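How Our Robot Arm Stacks Blocks

Hi! I'm in the robot club at Bindska, and we spend our afternoons teaching a robot arm to play with blocks. I'm going to tell you how it works, and you don't need to know any math to follow along.
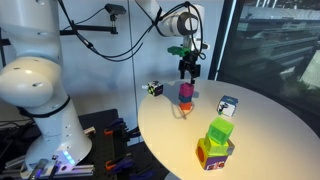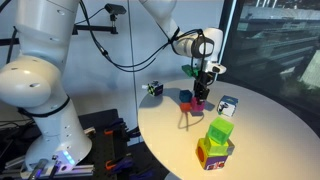
Blocks on the round white table, with the gripper pointing straight down.

Our project is called Kandetti. The idea is to get an arm to build a tower all by itself, which sounds like baby stuff until you try it! When you pick up a block, your eyes find it, your arm reaches and your fingers squeeze, all without you thinking very hard. A robot has to be told about every bit of that.

First it has to know where the block is. Then each joint has to bend the right amount – think of your shoulder, elbow and wrist all taking turns. Then the fingers close. Squeeze too hard and the block can pop out sideways. Too soft and it slips.

Letting go is the part I find hardest to get right. If the fingers open while the block is still a bit too high, it drops and the tower wobbles.

We tried 50 times in May, and 38 of those towers stayed up. I was so happy I yelled! Next we want to reach 70 tries and add a fourth block.

Want to feel what the robot feels? Put on thick mittens, close one eye and stack some blocks using only two fingers.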